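Garment care, week 2: white cotton shirts

Right, so last week was wool and I went on far too long about moths. This week is easier, or I think so anyway! We're doing plain white cotton, and mostly I want you to slow down and look at the thing before you wash it.

Take the shirt to a window and let it hang from one hand. Lamps are no good for this – a faint mark vanishes under a warm bulb and you'll only find it again once you've ironed it in. Check the front first, down both sides of the placket (the strip with the buttons or buttonholes), then the collar and the cuffs. 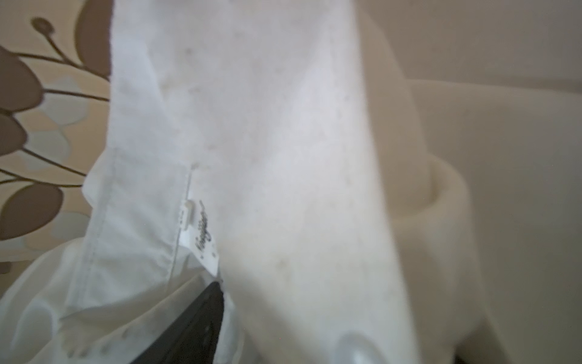 Pale greyish or beige smudges are the ones people miss. I was taught to go straight for bleach and I've gone right off it, as it can turn old marks yellow. Try a long cool soak first, overnight if you've got the patience, and then a normal wash.

Next, find the care label. It's quite often in the side seam, and a maker's label may be sewn in nearby, so don't stop at the first one you come to (I do this constantly). Copy the symbols onto your sheet even if you know them by heart.

Buttons: give each one a gentle tug. Loose ones get a stitch now, before the wash.

For February, please bring one white shirt of your own and read the Damville booklet up to page 72. The soaking chart is on page 224 if you want to skip ahead – it's a bit dense.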